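Pulunov Home Help > Floors > Tile

Glossy white tile looks worse after mopping. Is it the mop or the cleaner?

paewai_kitchen
Posted in October, 1574 views

We moved into a place with big shiny white tiles all through the kitchen and hall. They look fine from the doorway at noon and terrible at night with the ceiling light on, when every pass of the mop shows up as a gray smear. I have a flat mop with a washable pad. The bottle says "streak free," which I stopped believing after the first week. The store wants me to buy a Monex steam mop and the guy there swore it would fix everything. I've heard that before about a vacuum.

Before I spend more money, does the kind of mop make any difference, or am I being sold something? I use warm tap water and two capfuls of cleaner in a bucket. The label says one.

3 answers

arport_tenant
Steam. Got mine a year ago, never looked back. Floors are spotless, just buy it.

secondbucket
I'd be careful with the answer over mine. Steam may be fine on your tile, but the grout is another question, and nobody can tell you from a web page whether yours is sealed. Ask whoever laid it, or put a few drops of water on a grout line and see if they soak in. If they do, I'd leave steam alone.

Your problem is in your last line. The label says one capful and you use two. Whatever doesn't get picked up dries on the tile, and a shiny white floor will show you all of it. Do one wash with plain warm water to get the old stuff off. It may take more than one. Then go to half a capful and see if you can tell the difference. I couldn't.

dullfloor
Agree on the soap. I don't agree that the mop makes no difference, though I don't think you need a different one. The pad is the thing to look at. Mine came with a tag promising 1000 washes, and I'd like to meet the person who counted. It was pushing dirt around long before that. Also, fabric softener ruins these pads. Wash them without it and let them air dry.

What I do now, for what it's worth:

Sweep first, and properly. Hair and a damp pad make a mess no product will fix.

Wring the pad until it doesn't drip. Most people's is far too wet, and mine was too.

Keep the head flat on the tile and walk backward toward the door. If you lean on the pole, one edge lifts and you get a line.

Swap the pad halfway. One pad for a kitchen and a hall is wishful thinking - you're rinsing the hall with the kitchen.

Go over it with a dry cloth if you care how it looks under the light. I mostly don't bother.

I use a plain flat mop with a swivel joint, both hands on the pole, head laid flat. With the ceiling light bouncing off white tile you'll see smudges at some angle whatever you do, so check it again in the morning before you blame the mop. 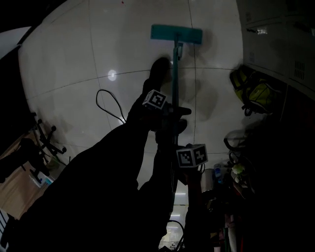 More in Tile

Does grout sealer do anything after the first year?
White vinegar on floor tile: who started this?
Monex pads or the cheap ones, any difference?
Haze on new tile that won't wash off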